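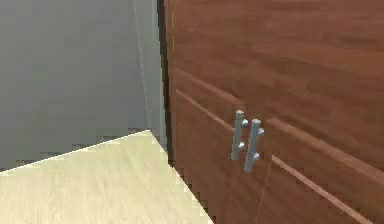
Quick notes from the Mosoti golf club open day, typed on the train so excuse the state of them. Got there at 9, range already busy. They let 17 of us out on the back nine with Gladys Mfinanga, the head pro. Greens firm, a bit slow. Wind off the left all morning - lost two balls on the 12th. 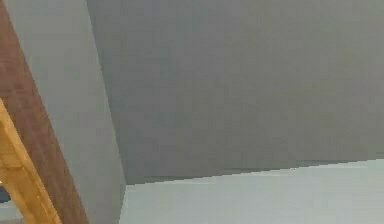

Can you play there without being a member?
Visitors can book weekday mornings from March, through the shop only.
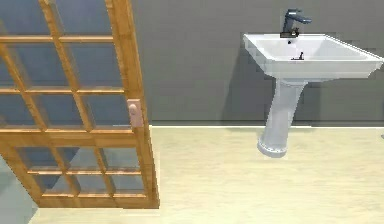
Then the short game area. New bunkers, nice sand, steep faces. Took me four goes to get out of one. Zalent had a fitting tent, long line, skipped it. Anderer wedges to try on the chipping green, liked the 56 a lot.

Full membership is $915 this year, 789 if you sign up on the day. Didnt sign. Still thinking. 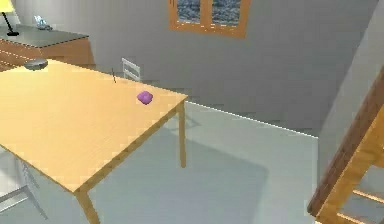
Lunch was chili, fine. Putting contest after, over the big ridge, and I went out in the first round. Gladys says the Ondau course is playing better right now so thats next, if I can get teh Friday crowd to drive that far.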